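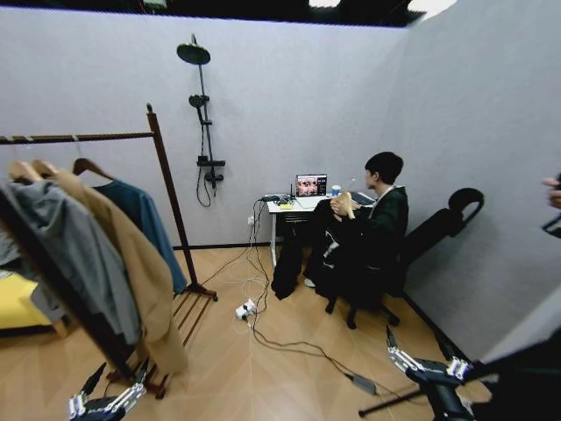

Ticket: right hand lags in teleop, hanger task
Opened by: Verena Gruber
Site: Tormont
Status: open, waiting on Kuster
Priority: high

Aug 12, 2019

Right hand trails the operator's glove. Left is fine. Noticed on the clothing rack task, taking the hooded sweatshirt off its hanger. Left holds the hanger, right should pinch the shoulder and lift. By the time the right fingers close the operator has already started lifting, so it grabs air. 11 tries, 5 usable. Rest binned.

Same operator, same gloves as the last round, which was OK.

Tried so far:

- restarted Nistovine on the control side. No change
- recalibrated both gloves, open hand / fist / open. Left passes first go, right passes but thumb reads half closed when it's open
- swapped glove batteries. No change
- swapped USB ports on the receiver. Worse if anything, put it back
- slowed the operator right down. Lag still there, just easier to live with

Update, after lunch

Lag is NOT in the arm. Moved the wrist only, fingers still, and the right arm follows as well as the left. So finger channel only. Log shows right hand commands arriving in bunches, then a gap, then another bunch. Left is evenly spaced.

Tried the camel coat as well, same thing. Coat is heavier so a late pinch matters more, it slid off the fingers twice. Gone back to the sweatshirt for testing, please leave the coat till this is sorted.

Update 2

Kuster says check the smoothing setting, Vernlow had this after thier last update. Ours was 2 on the left and 10 on the right. No idea who changed it, not in the notes. Set both to 2, restarted.

Much better. Right closes with the operator now. Bit of jitter in the index finger when held still, can live with it.

Bunching in the log hasn't gone though. Smoothing was making it worse but isnt the cause. Shows up as a small hitch every so often.

Still to do:

- right thumb calibration, still reads half closed
- Kuster to look at the log, sent
- redo the binned demos once the thumb is right, not before
- add smoothing value to the start-up sheet so we check it every session

Don't close this yet pls. Want a full session without the hitch first. If it drags on to September we'll swap the right glove with the spare and retest.

VG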